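Descaling a Zukeck countertop kettle

Unplug the kettle and let it cool for 15 minutes. Empty it, then fill it halfway with equal parts white vinegar and cold water. Keep the level below the maximum mark – vinegar foams as it heats.
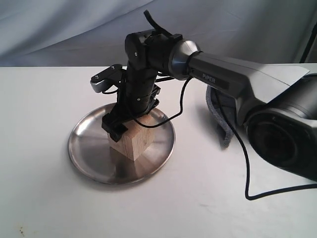 Bring the mix to a boil, switch off, and leave it to stand for 60 minutes with the lid closed. Heavy scale on the base plate may need a second round. Do not scrape the plate with metal tools.

Pour out the liquid and rinse 3 times with cold water. Boil one full kettle of plain water and discard it. 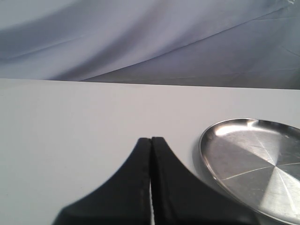

Can citric acid be used instead of vinegar?
Citric acid works as well and leaves less smell. Dissolve two tablespoons in a half-full kettle and follow the same steps.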